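Handheld gripper demonstration

Handheld gripper demonstration is a method of collecting examples for robot learning in which a person performs a task with gripper tools held in the hands, and no robot arm is needed during the recording. The movement of the tools, the opening of the fingers and the view of one or more cameras are stored together as one example, usually called an episode or a demonstration. A learning system is later trained on many such episodes and its result is run on a robot that carries similar grippers.

The method belongs to the wider field of learning from demonstration, also named imitation learning. It is most used for household and light workshop tasks, such as folding cloth, sorting small objects, packing and wiping.

Background

Older ways of collecting examples needed the robot itself. In kinesthetic teaching the person takes the arm and moves it by hand. In teleoperation the person steers it from a distance, with a joystick, a second arm or a headset. Both ways give data that fit the robot exactly, because the same motors and joints are used later. Their weak side is speed. An operator who must move heavy joints, or who feels no contact with the object, works much slower than with the bare hands, and one robot can serve only one operator at a time.

Handheld grippers came into use as an answer to this. The operator keeps the natural movement of the arm and feels part of the contact force through the handle. The tools are also cheaper than an arm and can be carried to another room or another building.

Equipment

A usual set has one or 2 grippers. Each has a handle, a trigger or lever, and two fingers which open and close in the same way as the fingers of the target robot. The fingers are often taken directly from the robot, so that an object is held by the same surface in training and in use.

The position of the tool in space must be known at every moment. There are several solutions:

Visual markers. A plate with a known pattern is fixed to the tool and is followed by cameras around the workspace.
Onboard camera tracking. A camera on the tool compares following images and calculates its own path.
Inertial sensors. These give fast changes of motion but drift with time, and are therefore combined with one of the other two.

Data can be sent by radio or by cable. Cable connections do not lose samples so easily and need no battery changes, but they limit the reach of the operator and must be led away from the table edge. A trailing cable which catches on an object is a common reason for rejecting an episode.

Many sites add a camera at head height, worn by the operator or mounted above the table. It shows both tools and the objects together, while a camera on the gripper sees mostly what is between the fingers. In some training schemes the head view is the main input, in others it serves only for checking.

Procedure

A session starts with calibration. The operator holds the closed grippers at a fixed point, the system notes the zero position, and the opening width is measured once in full travel. At the Kurngate site this step is repeated after every 30 episodes – more often if a tool was dropped.

After this the objects are set in a start position. The position is changed a little between episodes, so that the trained system does not depend on one exact place. The operator then opens the grippers, performs the task at an even speed, and returns the tools to a rest position. A foot pedal or spoken word marks the start and the end. Operators are asked not to touch the objects with their fingers between these two marks, as the robot would have no way to repeat it.

Each episode gets a short label, for example "place folded towel in basin". Longer tasks can be divided into parts with own labels. Girish Vashisht, who organized the collection work at Clekberg, recommended that the label be written before the recording and not after it, so that the operator has one clear goal.

Cloth and towels

Textiles are a frequent subject because they are difficult for classical programming. A towel has no fixed shape, its corners may be hidden, and two layers can be lifted when only one was wanted. Two-handed tools are preferred here, since one gripper can hold the cloth down or keep it stretched while the other moves a corner.

Folding is commonly recorded together with the steps before and after it: taking the towel out of a container, laying it flat, folding, stacking, and putting it back. Light cloth on a light table gives poor contrast for depth cameras, and some sites use darker surfaces for this reason. Others keep the light table on purpose, with the argument that kitchens and laundry rooms are not arranged for cameras.

Quality control

Not every recorded episode is used. Typical reasons for removal are lost tracking, a hand covering the marker plate, a long pause, or a failed task. Failed attempts that the operator corrects are often kept – they show the system how to recover.

In the Poduval collection, a set of household tasks recorded at Clekberg and Kurngate, the first 500 episodes were reviewed by two persons independently. When they disagreed, the episode was played again at half speed. Of these episodes, 80 were removed, most of them for lost tracking near the side of the workspace. The layout of the tracking cameras was changed in February of the following year and the older episodes were marked with a separate version number.

Transfer to a robot

The recorded path describes the tool and says nothing about elbows or shoulders. Before training, the path is checked against the limits of the target arm. Movements which the arm cannot reach, or can reach only by passing through its own body, are removed or slowed. The Lineo software, written for the Poduval collection, performs this check and also matches the clocks of the cameras with the clocks of the grippers. Even a small delay between the image and the finger position leads to a robot that closes its fingers too late.

Limitations

The human hands and sleeves appear in the head view during recording but are absent when the robot works. Some groups mask them in the images, others train only on the gripper cameras. The weight of the tool is a second problem, as operators become tired and the movements change toward the end of a long session. Force is also measured poorly by most designs, so tasks such as screwing or tight insertion are still mostly collected by teleoperation.

See also

Imitation learning
Kinesthetic teaching
Teleoperation
Bimanual manipulation
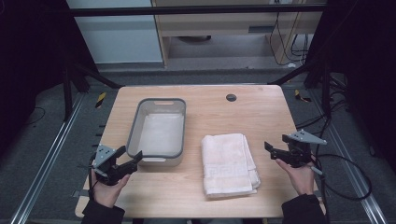 Two handheld grippers with marker plates, a folded towel and a gray plastic basin, viewed from head height.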